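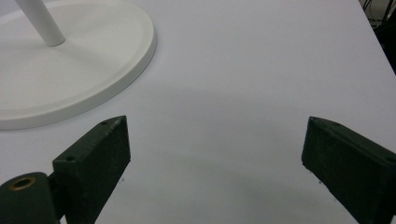 One of the grippers over the white table, with the foot of the stand at upper left.

I finally made it to the open day at Gindum, after missing the last two, and I'm so glad I went on the Sunday, when the place was quieter and you could hang around a bench for as long as you liked. Parking was a pain (395 spaces on the sign and I still ended up behind the tile warehouse), but there was coffee by the door and a stack of maps, and somebody had put tape arrows on the floor all the way from the lobby to the back hall.

The first stop was the Brinkmann room, where they do it by remote control. You stand at a little copy of the arm, move it around, and the big arm across the room does the same thing a hair later. I got a turn! My job was to put a sponge in a tub, and I dropped it twice before I figured out that I was squeezing way too early. They had a counter on the wall with 3306 on it, for the number of tries saved since November, and mine went in there too, drops and all. The woman next to me was much better at it than I was. She said she crochets.

Then through the double doors to Rurkitora, the part I'd read up on beforehand. Over there the idea is that you skip the arm while you're teaching. You pick up the grippers yourself, one in each hand, and do the chore at your own speed, and the recordings get used for training later on.

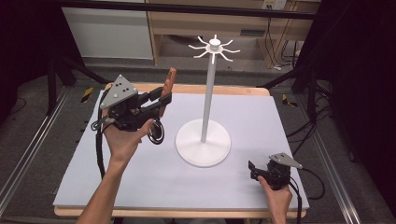
I'd been wondering for weeks how anybody gets a robot to deal with kitchen stuff, because I can barely get my own cups put away without chipping one. The guide's answer was repetition, and lots of it: 600 runs of one chore before they even bother training on it, with the start position changed a bit every time. It made more sense standing at the table. A mug tree is a mean little target when you think about it, with eight thin hooks going out in every direction from the top of the pole, and a handle has to go over the tip of one without whacking its neighbors. Each gripper has a gray triangular plate on it as well, and I spent a good while trying to guess how you'd turn your wrists with a thing like that in both hands.

I asked whether people get tired. Yes, very! Shifts at the table are 10 minutes and then you swap, and the guide told us her forearms were sore for her whole first week. Somebody's kid asked if the robot gets a break too, and she said it gets weekends.

Last was Kakus, down the hall, and I'll admit I rushed it. They had two screens showing good runs next to bad runs and you were supposed to pick which ones to keep. I threw out a perfectly fine one since the person had paused halfway, and was told pauses are okay as long as the chore gets finished.

If you're going to the next one, eat first, as the snack table was down to pretzels by two o'clock. Wear shoes you can stand in, and start at the back hall while it's still empty. The sign-up sheet for trying the remote arm is at the front desk, on the left as you come in.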